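3.2 Equipment planning and cost allocation

The budget for the manipulation work was drawn up before any hardware was ordered and was revised once, in September, after the first quotes came back. We report it in some detail here. Published accounts of tabletop manipulation usually give the price of the arm, if they give a price at all, and say little about the items that made up most of our spending in the first year.

Purchases were divided into capital items, consumables and labour. Capital items were anything expected to outlast the project: grippers, mounts, the control computer, the work tables and storage. Consumables covered finger padding, cable ties, fasteners, table coverings and the household objects used in the tasks. Labour was limited to the hours spent on setup, calibration and repair, and did not include the hours spent collecting or labelling demonstrations, which were charged to a separate line.

Three suppliers were asked to quote on the grippers. Urum offered the lowest unit price but would not hold spare fingers in stock, and replacement parts would have been shipped from overseas at our cost. Dureto quoted higher and included a service agreement that we judged to be more than a small laboratory could use. Hevier sat between the two and supplied spare fingers, linkages and fasteners as a single kit. We chose Hevier and ordered one kit for each gripper. The quote was accepted on January 8, 2018, and delivery took 27 working days.

Padding was treated as a consumable from the outset. Bare fingers slipped on glazed and irregular surfaces during the bench trials, and a wrapped finger gave an acceptable hold on most of the objects in our set. The wrapping creases and lifts at the edges with use. We allowed for 105 replacement pads over the life of the project and set aside half an hour of technician time for each change, including a check of the finger screws. Pads were bought in bulk from Aerts, who also supplied the adhesive.

The task objects were the cheapest part of the budget and the hardest to plan. We wanted items that differed in shape, stiffness and finish, and that a reader could replace with something similar from a kitchen drawer or a second-hand shop. Containers with irregular walls were of particular interest, as were combinations in which one object leans inside another and changes the space available for a grasp. Figure 2 shows one such combination on the work table.

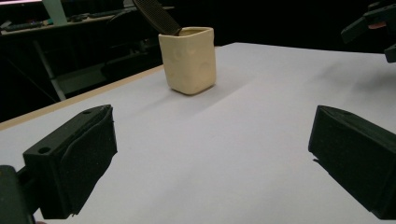

Figure 2. View between the padded gripper fingers toward a square cup holding a dark perforated implement.

Objects were bought with a ceiling of $200 for the whole set. Where possible we bought duplicates at the same time, as handmade pieces could not be matched later. Each object was weighed, measured across its widest point and given a shelf location. Breakage was charged to the consumables line without further approval, and this saved a good deal of paperwork.

Table surfaces were a late addition to the plan. The first draft assumed that existing laboratory benches would be used, but their colour and finish varied from one room to the next, and an object set down on a dark bench was difficult to separate from its background. We therefore specified a plain white top with a matte finish for all collection stations. The extra cost was met by deferring the purchase of a second control computer to the following budget period.

Maintenance was budgeted at a fixed share of the gripper purchase price per year. In practice the spending was uneven. Most of it fell in the first few weeks, when linkages were adjusted and several cables were rerouted, and little was spent after that. A laboratory planning a similar purchase would do well to hold the larger part of its maintenance money for the commissioning period. We would also recommend asking each supplier for the price and delivery time of a single replacement finger before comparing the price of a complete unit. In our case that one question changed the ranking of the quotes.

Freight, customs brokerage and sales tax were recorded separately and are excluded from the comparison in Section 3.3.

Filed under: Laboratory Planning, Robotics Equipment

Contact the editorial office | Copyright the authors | Back to top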